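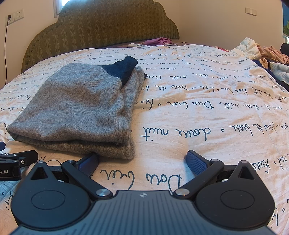 The Plevdale gauge was read twice a day, at six in the morning and six in the evening, and the reading was entered in ink. The gauge was a cast iron post fixed to the downstream face of the bridge pier. It was marked in tenths of a metre, with the zero set at the level of the old mill sill, which had been removed before the reader took up the post.

She had been the reader for 12 years. The duties were set out on a single sheet supplied by the river office at Brosgate. The reader was to stand on the lower step, take the level at the bottom of the ripple, wait one minute and take it again. If the two figures agreed, the figure was entered. If they did not, a third was taken and the middle one used. The sheet did not say what to do if the lower step was under water, but in practice she used the upper step and a torch.

In March the office wrote to say that an automatic recorder would be installed. It was a Nesetti float recorder, housed in a steel cabinet on the left bank and connected to the river by 10 metres of pipe. For one winter the two methods would run together. After that the manual readings would stop and the books would be collected.

The engineer who came to fit the cabinet was polite and worked quickly. He asked her where the bank was firm. She showed him, and he put it somewhere else, nearer the road, on account of the cable. She noted the position on the inside cover of the current book.

Through the autumn the figures agreed to within a centimetre. The office sent a printed comparison at the end of each month, with her column on the left and the recorder's on the right. She checked it against the book and found one error, where a seven had been copied as a one. She wrote to report it. A corrected sheet arrived with no letter.

The difference began after the first hard frost. On the evening reading the recorder stood 6 centimetres above the post. By the next morning it stood nine above. She took her own level five times, from both steps, and got the same figure each time. Then she walked along the bank to the cabinet and listened. There was a tick every few seconds from the clock and nothing else.

She considered the possible causes. The float could be sticking. The pipe could be partly frozen, or silted at the river end, so that the well was holding an older and higher level while the river dropped away outside. The post could have moved, though it had been bolted to that pier for longer than the office had kept records. She tested the last of these first, as it was the only one she could test. She measured down from the parapet with a weighted line and compared the result with the survey figure in the front of the first book. The post had not moved.

She telephoned Brosgate on the Friday. The man on the desk said the recorder was within tolerance. She asked what the tolerance was. He went away to find out, and when he returned he said that it was under review.

The thaw came with rain. At four in the afternoon the river at the Barroso weir, upstream, was reported to be over the boards, and the office consulted the recorder, which showed Plevdale steady. It had shown Plevdale steady for two days. At the post the water was rising a tenth every half hour. She stopped keeping to the timetable and read it on the quarter, writing the figures down the margin when the ruled lines ran out.

At the fourth reading she telephoned again. She gave the level, the time and the rate of rise, and asked for each of them to be read back. There was a pause while the man compared her figure with his own.

"Yours is the higher one," he said.

"Yes."

"Which step are you on?"

"The upper."

The barrier at the lower lock was closed 300 metres short of the houses, and the road was shut from both ends. The water reached the second course of the pier and stayed there until after midnight. She took the last reading at six, as usual, waited one minute, and took it again. The figures agreed. The cabinet by the road had water to its hinges, and the clock inside it was still ticking.

The office wrote in the following week to ask whether she would be willing to continue until the pipe had been relaid. She replied that she would need a new book.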